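Review: Dulel observation notebook for mentor teachers

Our program places student teachers in local schools for a full year, and each of them is observed by a mentor teacher and by a field supervisor from campus. I am one of the supervisors. We used Dulel for one school year with 28 student teachers, on the web and on tablets.
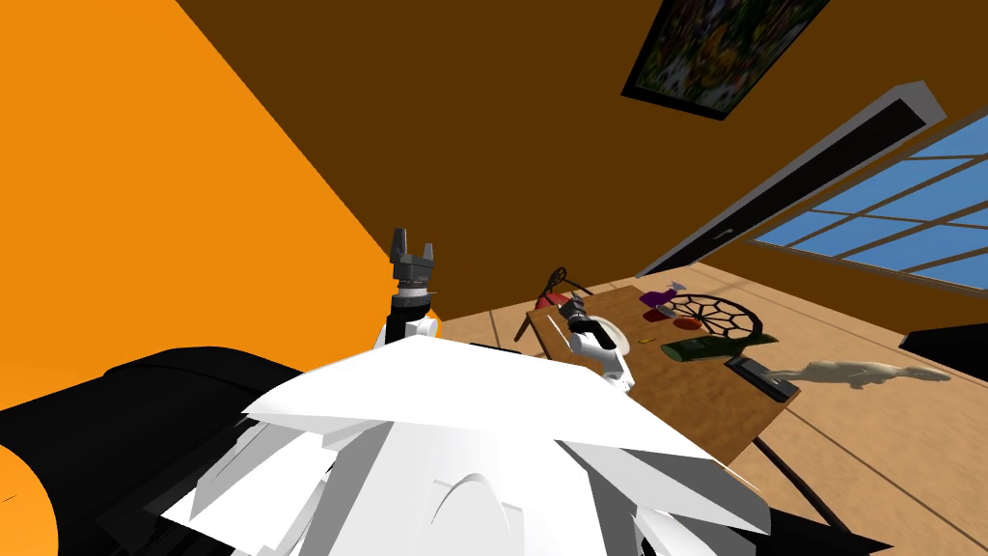
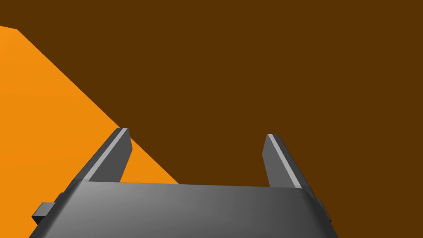
Dulel is a note-taking program made for classroom observation. You open a visit, pick the student teacher, and type what you see and hear. Every line gets a time stamp. After the lesson you tag the lines against your program's standards, write a short summary, and share it. The main screen is a week view, ruled off into boxes by thin pale lines like the window panes in the first picture, with one visit to a box. I can tell at a glance who has been seen and who hasn't. It is less useful if you see the same person twice in a day, because the second visit hides behind the first and you have to tap to bring it forward.

Setup

Dratport, the company that sells it, asks for your standards as a spreadsheet. Ours took two tries. The first time, sub-standards came in as separate standards and the tag list was much too long to use during a lesson. Their support person, Dimas Osman, sent back a corrected file the next morning. Mentor accounts were created from a list of email addresses, and most mentors were in by the end of the first week. Two school districts blocked the invitation emails and we had to pass out sign-in codes by hand.

Taking notes

Typing is fast and the time stamps are accurate. I never lost a note, including at Skombridge Middle, where the wireless drops out in the back hallway. Notes are kept on the tablet and sent when the connection returns. A small mark shows which ones are still waiting.

The shorthand feature is worth learning. You set up short codes, so that "wt" becomes "wait time" and "cc" becomes "cold call." Codes belong to the account and can't be shared with a group, so every mentor has to type in their own. Hwa-young So, who mentors in a third grade classroom, made a list of hers and we copied it onto paper for the others.

Handwriting is supported with a stylus, but handwritten notes can't be tagged or searched. I stopped using it in the second month.

Tagging and sharing

Tagging after the visit takes me nearly 4 minutes for an ordinary lesson. Tagging during the lesson is possible and I don't recommend it. I missed things while looking for the right tag.

The shared summary is clean and easy to read on a phone. Student teachers can reply to any line, and this turned out to be the part they used most. Woo-jin Chae answered almost every note on his questioning, and by spring our meetings started from his replies instead of from my summary. Others never replied at all. There is no reminder for them, only for the supervisor.

One problem: a note becomes visible the moment you press Share, and there's no way to pull it back. You can edit it, but the student teacher sees the earlier version too. Write the hard ones on Friday and share them on Saturday, or whenever you have read them again.

Reports

Weak. By the end of the year we had 828 notes in the system and wanted to see which standards were rarely tagged in the fall compared with the spring. Dulel will make a chart for one student teacher -- not for the group. Ye-seo Hong in our office exported everything and did it in a spreadsheet. The export itself works fine and keeps the tags in their own column.

Cost

We paid $60 per student teacher for the year. Mentors and supervisors are free. The older program we used before, Ki, was cheaper but charged for each mentor account, and in a yearlong placement with two mentors apiece the difference was small.

Who should buy it

Programs with long placements and mentors who will write during lessons. If your observations are mostly a rating form at midterm and another at the end, a shared document will do the job. We have renewed for one more year, and I've asked for group charts and shared shorthand codes. Dratport says the codes are planned for April.

Murdo MacRitchie has written up the mentor side separately, including his sign-in instructions for blocked districts.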